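Forum > Kitchen and Home > Storage and Tidying

Mug trees: worth the space or not?

pegandpost
Posted 2 October 2021

Right, settle something for me. We've got a small kitchen in Lunthorpe, one decent cupboard, and far too many mugs. I've been wanting to get them off the shelf and onto a mug tree, the plain wooden sort with a round base. My other half says they fall over and collect dust. Does anybody here use one every day and still like it?

Also, where do you keep straws and stirrers? Ours live in a drawer and I can never find one when I want it.

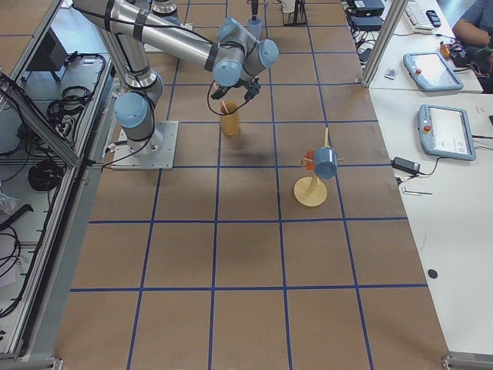
Thảo Ngô
Moderator, Storage and Tidying

I'm firmly on the mug tree side! A round base and a light mug is a lovely combination, and if you put your stirrers in a plain see-through cup next to it you've got the whole drinks corner sorted. I like an amber one with a pale wooden tree, it warms up the wood a bit. My only rule is to hang the heavy mugs low and on opposite sides. Mine came from Jaiswal, the shop near the old market, and it's been on the worktop since January without going over once.

marrowfat6
Going to disagree, sorry. I had one from Stolholm and it wobbled from day one. Every time I took a mug off one side the other side dipped. A rack with hooks is much better, you can slide it right back against the wall and forget about it.

Thảo Ngô
Moderator, Storage and Tidying

Wobbling from day one sounds like a bad base, marrowfat6, I'd have sent it back. But I do agree about racks for white china mugs, they look so smart in a pair hanging upside down. 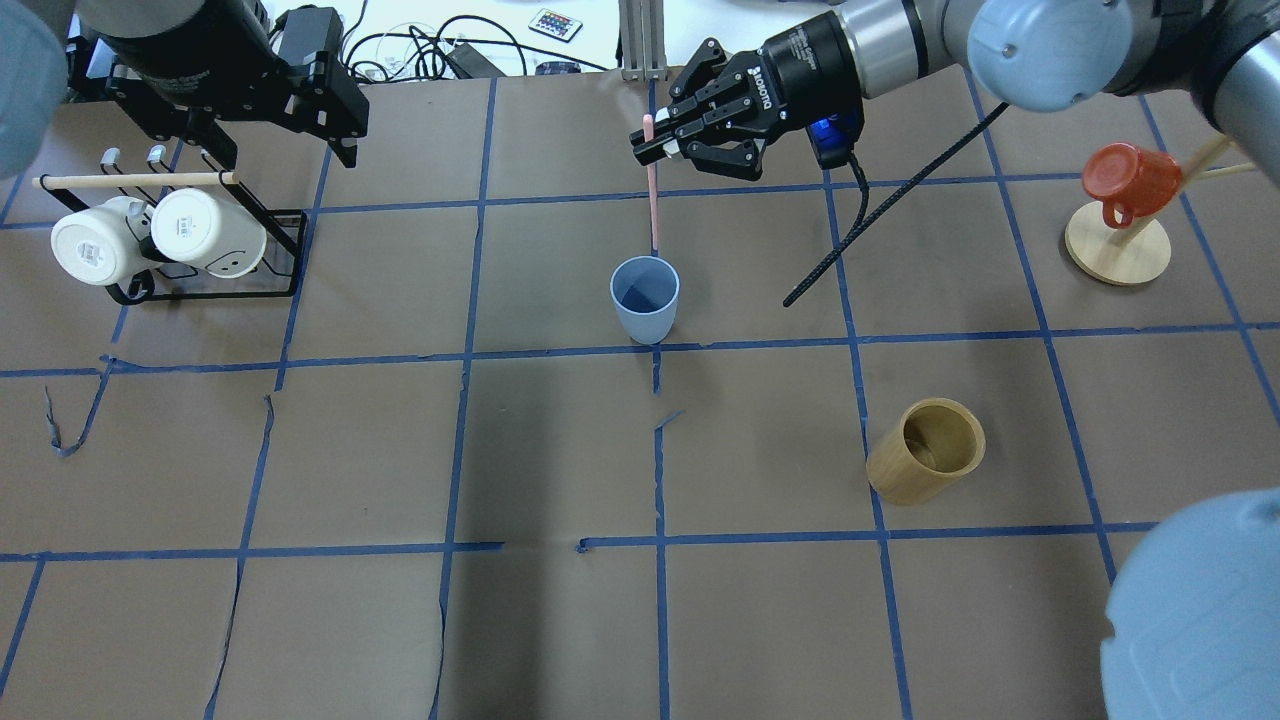
I'd still keep a tree for the plastic ones though — they weigh next to nothing, and a bit of orange-red cheers up plain wood no end. Bamboo cups I just leave standing, they've got no handle on ours so there's nothing to hang them by.

pegandpost
Ooh, hadn't thought of having both. Do you not get dust in the ones that stand upright?

marrowfat6
You do. I rinse mine before use. Same with the straw cup, tip it out now and then, you'd be amazed what's at the bottom.

Thảo Ngô
Moderator, Storage and Tidying

A quick rinse is fine by me too. As for colours, I'd pick two and stick to them. Yellow and light blue go beautifully together.

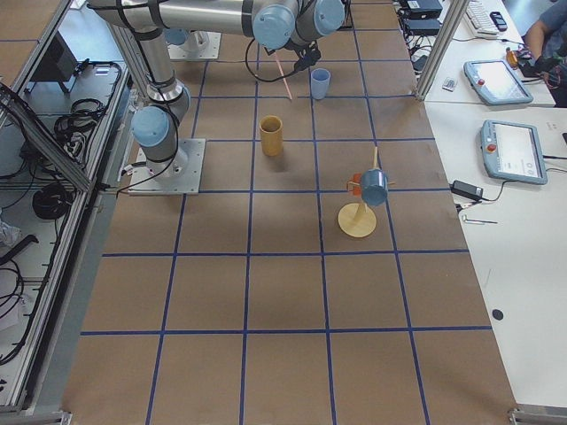 Pink straws with those and it's practically a birthday party! If you do go for a tree, pegandpost, leave yourself a good bit of clear worktop in front of it, or you'll be knocking elbows every time you make a brew.

temimitz_tea
We've got five mugs on ours and it's fine. Sixth one lives in the sink.

marrowfat6
Still say rack.

pegandpost
Measuring up tonight. Rack for the white ones, tree for the kids' plastic, and he can do the dusting.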